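Coffee to go still gets the better of the robots

Anyone who has picked up a bag of takeaway drinks on the way back to the office, with a phone in the other hand and a door to push open with one hip, may be pleased to hear that the job is still a good deal harder than it looks, at least for a machine. Skaltar, which has been trying out robot arms on the small chores of shops and kitchens, has published its spring notes on bagging up drinks, and they make surprisingly friendly reading.

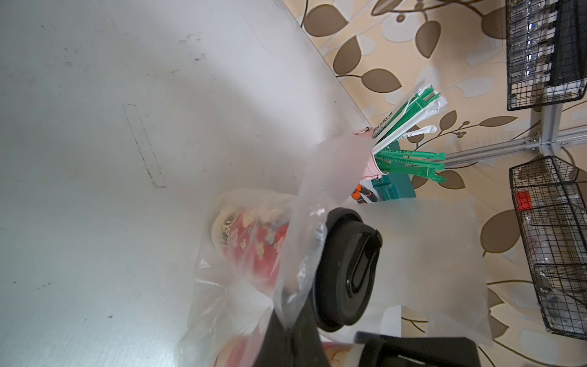
Chores of this kind have been promised to us for years, and the trouble has seldom been strength or speed. A warehouse arm can lift a crate all day long because the crate is the same shape at teatime as it was at breakfast. A shop counter is a much fussier place. By the time a gripper has hold of a thin, cloudy plastic bag, with red flowered paper cups inside it and one of them lying tilted, it has a great many wrinkles to make sense of and hardly a straight line among them. Add the straws, what may be a snack packet and the baskets of packets on the wall, and you have the sort of clutter that any Saturday assistant learns to work around in a morning, and that a machine has to be shown over and over again.

Skaltar says its arms went through the bagging job 354 times in March, using ordinary cups and ordinary bags, and that the notes cover the good attempts and the poor ones alike. The firm is commendably frank about which were which. Picking up a single cup from a clear surface is now, it says, a fairly dull business. Getting that same cup into a bag and leaving it upright is where the patience of everyone concerned begins to be tested -- and handles, which flop about and fold under themselves, remain the part that the team likes least.
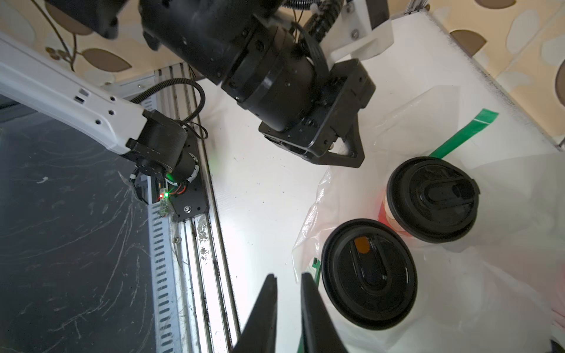 BRARNEL, 30 Apr 2024

The notes were presented here at a small open afternoon for shopkeepers and café owners, who came with plenty of sensible questions and stayed rather longer than the tea did. Most wanted to know when they might have such a thing behind their own counters. Skaltar's answer was that two years would be hopeful, and that even then it would expect a person to be close by, for spills if for nothing else.

Chaturvedi, the café chain that has offered to host the first trial outside the workshop, is in no great hurry either. It has six branches in the district and plans to begin with the quietest, in the slack hours after lunch, on orders of no more than two drinks.

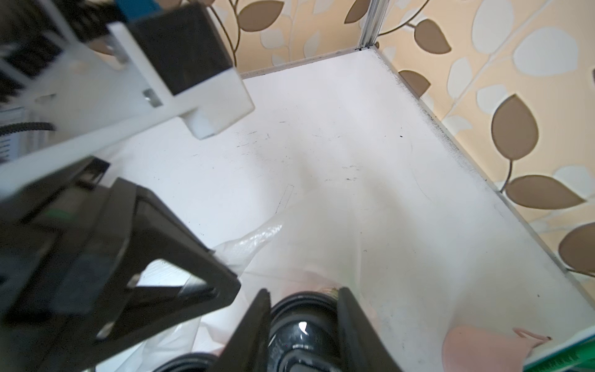

Household work will come later still. Gerotus, the project's sister effort on jobs around the home, has been looking at laundry, washing up and putting away the shopping, and reports much the same thing: hard, plain objects go well, while anything soft, thin or see-through slows the whole business down. Its own notes are expected in the autumn, and the open afternoon will be held again when they are ready.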